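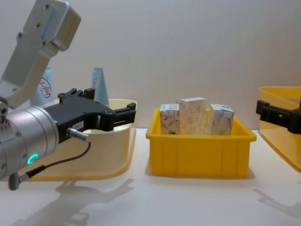 Fig. 4. Trays and bin on a white tabletop.

4. Sorting the Parts Before Assembly

The Vindley wall shelf ships with 158 pieces of hardware in a single bag, a decision made by someone at Hasberg who has never dropped a bag. Before you pick up a screwdriver, find a flat surface and a few shallow containers. Baking dishes will do. The carpet will not.

4.1 Open the hardware bag over a container. Cut along the printed line. Do not pull the bag apart with both hands, however confident you feel.

4.2 Separate the long screws from the short ones. They differ by 2 mm, and they differ in what they do to the front of your shelf. Use the ruler printed on the back cover of this guide.

4.3 Put the wooden dowels by themselves. Keep them dry. A dowel left next to a sweating glass of iced tea will swell, and then it lives in whatever hole you last tried it in.

4.4 Set aside the cam locks. Each has an arrow on its face. You will need to see that arrow in Section 6, where it becomes the main character.

4.5 Check your totals against the parts list on page 3. If you are short, look inside the folded cardboard corners, then in your cuffs.

NOTE: Spare parts are included for the short screws only. If you finish with a long screw left over, it isn't a spare. Go back to step 5.7.

CAUTION: Small parts are a choking hazard. Keep them away from children and from any dog that has ever eaten a sock.

4.6 Leave the wall anchors in their own sealed packet until the frame is built. The packet marked Morikawa is for drywall. The one marked Primura is for brick. Neither is for plaster, and people with plaster should turn to Appendix B -- and perhaps sit down first.

4.7 Read Section 5 once all the way through before starting it. Allow nearly 90 minutes for the whole build. The 70 minutes given on the box was measured with two people who were still speaking to each other at the end.

WARNING: Do not load the shelf until both anchors are tight. Books count as a load. So does leaning.

Missing or damaged pieces: write to Golnar Mahmoudi, Parts Desk, with the number from the parts list and the batch code on the carton flap. Please don't mail us the broken one. We have plenty.

Continue to Section 5, Building the Frame.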